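Sandell 원격조작 키트, 석 달 사용 후기

작성: Soon-im Yoo

3월부터 Sandell의 양팔 원격조작 키트를 쓰고 있다. 작업자가 리더 암 두 개를 손으로 잡고 움직이면 작업대의 팔이 그대로 따라 움직이고, 그 궤적과 카메라 영상이 같이 저장되는 방식이다. 우리는 화학 실험 기본 동작을 가르치는 데 썼다. 시험관 랙 옮기기, 병 다루기, 비커에서 실린더로 옮겨 붓기 같은 것들이다. 지금까지 저장한 시연은 2,000건이고, 그중 내가 직접 한 것이 400건이다.

설치는 어렵지 않았다. 팔을 상판에 고정하고 전원과 데이터선을 연결한 다음 보정 프로그램을 돌리면 된다. 설명서에는 한 시간이라고 되어 있는데 우리는 오후를 다 썼다. 시간을 잡아먹은 것은 양쪽 팔의 영점 맞추기였다. 영점이 조금만 틀어져도 리더를 편하게 내려놓은 자세와 실제 팔의 자세가 어긋나서 처음 몇 분은 계속 헷갈린다. 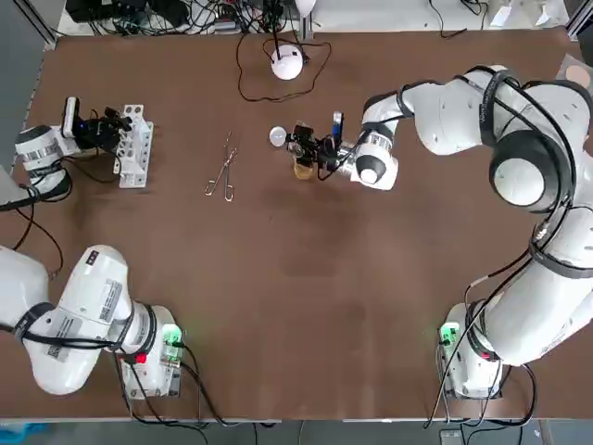 조작감은 좋은 편이다. 리더 암이 가벼워서 한 시간쯤 잡고 있어도 어깨가 크게 아프지 않다. 큰 동작은 바로 익숙해진다. 같이 쓰는 Valdir Andrade는 첫날부터 병을 집어 옮겼다. 문제는 힘이다. 이 키트에는 힘 반력이 없어서 그리퍼가 물건을 얼마나 세게 물었는지 손으로는 알 수 없다. 유리를 잡을 때는 그리퍼 최대 힘을 설정에서 낮춰 놓고 쓰는 것이 안전하다. 기본값은 유리 기구에 너무 세다.

높고 좁은 기구도 까다롭다. 실린더는 살짝만 건드려도 넘어가기 때문에 옆에서 천천히 접근해야 하고, 다른 팔이 비커를 들고 있으면 두 손의 속도를 맞추는 연습이 따로 필요하다. 나는 시연을 저장하기 전에 매번 10분씩 빈 동작으로 손을 풀었다.

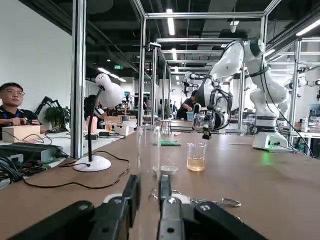
왼쪽 그리퍼 쪽 카메라 화면. 두 손가락 사이 너머로 유리 실린더가 보인다.

손목 카메라는 이 키트에서 가장 마음에 드는 부분이다. 머리 쪽 카메라만으로는 손가락 끝과 유리 사이 간격을 가늠하기 어려운데, 손목 화면을 같이 띄우면 훨씬 낫다. 다만 투명한 기구는 화면에서도 가장자리가 잘 안 잡힌다. 조명 각도를 바꿔서 유리에 반사가 조금 생기게 하니 조작하기가 수월해졌다. 스탠드 하나면 된다. 대신 조명 위치는 한번 정하면 기록해 두어야 한다. 중간에 옮기면 앞뒤 시연의 영상 조건이 달라진다.
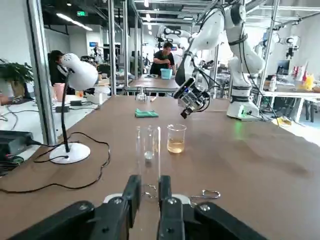
녹화와 데이터 정리

녹화 프로그램은 단순하다. 페달을 밟으면 시작, 다시 밟으면 끝이다. 실패한 시연은 바로 버릴 수 있고, 메모도 붙일 수 있다. 메모란이 짧아서 "잡기 실패"나 "붓다가 멈춤" 정도만 적게 된다. 검색 기능은 약하다. 날짜로만 정렬되고 메모 내용으로는 찾을 수 없어서 우리는 표를 따로 만들었다.

안정성은 보통이다. 녹화 도중 손목 카메라 영상이 끊긴 시연이 204건 있었다. 대부분 케이블이 관절을 돌 때 당겨진 경우였고, 선을 여유 있게 다시 묶은 뒤로 많이 줄었다. 끊겨도 경고음이 나지 않는 점은 고쳐야 한다. 한참 찍고 나서야 알게 된다.
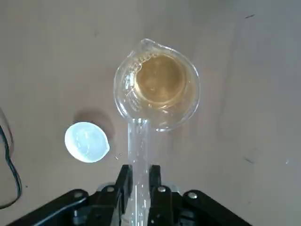

예전에 쓰던 Wultberg 제품과 비교하면 정밀도는 비슷하고 손의 피로는 Sandell 쪽이 덜하다. Wultberg는 팔을 직접 잡고 끌어서 가르치는 방식이라 한 팔 작업에는 오히려 편했다. 사람 손이 영상에 계속 들어오는 것이 싫어서 바꿨고, 그 점은 만족한다. 양팔을 동시에 쓰는 작업이 많다면 Sandell이 맞고, 한 팔로 물건을 집어 놓는 정도라면 이 가격을 낼 필요는 없다.

고객 지원은 메일로만 받는다. 영점 문제로 두 번 문의했는데 답은 다음 날 왔고 내용도 정확했다. 그리퍼 손가락에 붙이는 고무 패드는 따로 주문해야 한다. 유리를 다룰 생각이면 처음 살 때 같이 주문하는 것이 좋다.

별점은 다섯 개 중 네 개. 한 개는 경고음과 검색 기능 때문에 뺐다.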